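A hanger for everything, and a tray for what has to wait
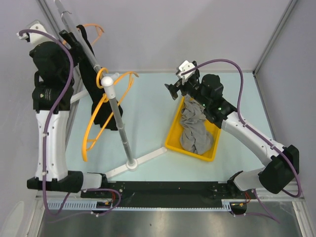
The clothes stand with its orange hangers, and the yellow tray with a gray cloth in it.

17 February 2024

She had told me on the phone that she could talk about hanging up clothes for an hour without a glass of water, and I laughed, and then I drove over to Stevow and she talked for closer to three. I should say right away that I enjoyed every minute of it, and that I've rehung most of my own closet since.

Her subject is the stretch of time between the basket and the closet. She teaches it, if that's the word (she isn't sure it is), to anyone who signs up at Ollby, the secondhand clothing store on the main street where she also sorts and hangs the stock. The store has been there longer than she has. She came in one November to drop off two bags of her late aunt's coats, stayed to help find hangers for them, and by the end of the afternoon had been asked whether she might like a few hours a week.

"I said no, because I had a perfectly good job," she told me. "And then I went home and couldn't stop thinking about how they had the sweaters. They had them on wire. Wool, on wire! I called the next morning and said I'd come in just to do the sweaters, and well, you see how that went."

How it went is that she is now 60, the perfectly good job is long behind her, and she owns, by her own count, 136 hangers. That number doesn't include the ones that belong to the store. I asked whether she really had that many clothes, and she looked at me as if I'd asked a librarian whether she'd read everything on the shelf.

"Oh, goodness, no. Some of them are for coats I haven't met yet."

She is fondest of the plain plastic ones, and of those she loves the orange ones best. It's partly that the first set she ever bought with her own money was orange, from a market stall in Irport that's long gone, and partly something more practical. A dark garment on a dark hanger, she says, is a nuisance to deal with, particularly in the evening when you're tired and the light is poor. You can't see where the shoulder of the one ends and the shoulder of the other begins, so you put it on crooked and don't notice until there's a little bump in the sleeve that takes a week to drop out.

"Black on orange, you can see exactly what you're doing," she said. "I tell people, if you only ever buy one set of bright hangers, give them to your black things. Your white shirts will be fine on whatever you've got. It's the black ones you lose track of."

I mentioned that I had always simply pushed the hanger in through the neck of whatever it was. She put down her cup.

There followed a lesson. If there are buttons, undo them, at least the top few. If there aren't, go in from the bottom hem with the whole hanger and bring the hook up and out through the neck, so that the collar isn't stretched over anything wider than it was made for. Settle one shoulder, then the other, then take hold of the hem and give it a small tug on each side. She did this with my own cardigan, which I'd taken off because the room was warm, and I have to admit it looked better on her hanger than it ever has on me.

"People are in such a hurry at the neck," she said. "It's the one part everyone will look at when you're wearing it, and it's the part we all haul around like a suitcase handle."

From the hangers we got on to stands. She has firm opinions about these as well, and I'm afraid I'd never given them a thought. The kind she likes is a single pole on three legs, light enough to be picked up in one hand and carried to wherever the work is. The big rolling rails have their place in the store, she says, but at home they fill up and become a second closet without a door, and then you've got two problems where you had one.

"A little stand can't hold much, and I think that's its best quality. You hang what you're working on. You put it away. If there's no space left on it, well, then you know it's time to stop and go put some things away, don't you? A rail will let you go on for days."

There's a knack to loading one, it seems. She starts low and works up, turns the legs so that one of them points the same way as the heaviest thing, and never puts a winter coat on until there's something on the opposite side to answer it. She also believes in doing the job at table height whenever possible. For years she hung clothes standing over a bed, bending down for each piece and straightening up again, and her back let her know what it thought of that. Now she wants everything within reach of a tabletop, and preferably a pale one.

"I had a brown table for years and I dropped every button I ever owned on it and never found one. Get something light. A soft green, a cream, anything. You'll find the button, and you'll see the lint too, and you can wipe it up before you lay down something dark."

I wanted to ask about the tray, because it was the thing I'd been told to ask about. Several people who've been to her evenings at Ollby mentioned it to me first, before the hangers, before anything. The idea is so small that she's a little embarrassed at how much people make of it. Next to wherever you're hanging, you keep one shallow tray. Anything you can't deal with right that second goes into it, crumpled or not, and you carry on.

"It came from my mother's kitchen, really," she said. "She had a dish by the stove for the lids and spoons she was in the middle of using. So I thought, why don't I have a dish? Because what used to happen to me was, I'd pick up a cloth or a T-shirt with a spot on it, and I'd think, oh, I should see to that, and off I'd go to the sink. And then the phone rings. And then it's supper. And all the good clothes are lying there getting creased, on account of one spot!"

The tray should be shallow so that you can't bury anything, and it should be a color you don't own much clothing in, so a sock can't hide in it. Yellow suits most people. (I thought of my own closet, which is gray and navy from one end to the other, and had to agree.) And it should be emptied before you sit down. That's her only strict rule, and she confessed to me, a bit pink in the face, that she broke it as recently as the night before I came, when there was a program on she wanted to see.

What ends up in a tray? Cloths, mostly, she says, the sort you use for dusting or for laying under an iron, that aren't worth a hanger and haven't been folded. Single socks. A belt. Once, at one of the evenings, somebody's lunch. She doesn't mind what goes in. A crumpled cloth doesn't bother her the way it bothers some of her regulars, who can't stand to look at one and want to fold it immediately.

"Leave it, I tell them. It's a cloth. It was a cloth before you got here, and it's not going to mind waiting. Do the blouse, the blouse minds."

The evenings run to seven people at most, which is as many as can stand near the table without elbowing each other. They bring a bag of clean laundry from home, which I think must take a certain courage, and they work through it side by side while she goes from one to the next, tugging hems. A few come to learn, and rather more come because it's a pleasant way to get a dull job done in company. One couple drove all the way from Swai through the winter, and she still can't quite get over that, as they must pass at least one other place where a person could fold a towel.

I asked if she ever tires of it. She thought about it for a good while, turning a hanger over in her hands, and I had time to hear the bus come and go outside.

"I get tired of ironing," she said finally. "I'd happily never iron again, and if you hang things well you very nearly don't have to. But the hanging, no. You take a thing that's in a heap and it doesn't look like anything at all, it could be a rag. And you find the shoulders. And there it is, it's your nice black top again. I like that moment. I've liked it every time."

She wouldn't let me leave without hangers, of course. I tried to refuse, and was told that the cardigan had already gotten used to it. The evenings at Ollby carry on into spring, and you can put your name down at the counter. Bring a bag, and leave a bit of room in it for the way home.

Comments

stevowgran: Went to two of these last year and she is every bit as kind as she sounds here. She never once made a face at my pillowcases.

Button tin: Going in from the hem!! I am well past retirement and have been stretching my necklines my whole life. Just tried it on four T-shirts and my husband came in to ask what I was doing.

irport_reader: I remember that market stall. They sold clothespins by the scoop too. Does anyone know where to find decent orange hangers now? All I can find is white or that velvety stuff that sheds.

Late shift: Tried the tray. Emptying it before I sit down is the part I can't manage. It's been sitting there since Tuesday's wash, if I'm truthful, with the same dish towel in it.

Button tin: @irport_reader try Ollby itself, there was a box of mixed colors under the scarves when I was in. You have to dig a bit.

M in Swai: We are not the couple, but we know the couple. They've started doing it at home with the neighbors on the weeks they can't make the drive.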